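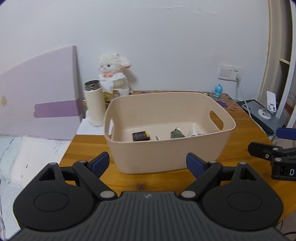 Week 4 notes – capacity payments and who ends up paying

I promised I'd write this up after the mess I made of the whiteboard, so let's go again, slower.

A power plant can earn money two ways. It sells energy (the stuff you use), and in some markets it also gets paid just for being ready to run. That second one is the capacity payment. Students mix these up every year, and I did too when I started!

Take our made-up-on-paper county, Kenmont. Peak demand on a cold evening is 3000 MW. The gas plant at Harnamgate can cover 109 MW of that, but it only gets called on some 37 days a year. Selling energy on those days won't pay for the staff, the upkeep and the loan. So the owner, Grasso, bids into the auction and gets a flat payment per MW for the whole year.

Now the part we argued over. Who pays Grasso? The suppliers do, according to how much their customers use at peak, and they pass it along in the bill. A supplier like Rerna, with lots of electric heating customers, gets hit harder than one selling mostly to offices that close at five.
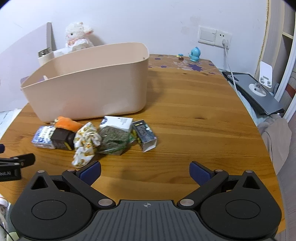
*Wooden table, wall behind.*

Two things to keep straight for the problem set:

- MW is what a plant can deliver at one moment. MWh is what it delivers over time. Capacity is paid on the first one.
- The auction clears at one price, so a cheap bidder gets the same rate as the last plant accepted – yes, even if it would have stayed open anyway.

Problem set is due Mon 19 November. Skip question 4, I still have to fix the units. Bring your July demand curves too, we'll need them for the summer peak comparison.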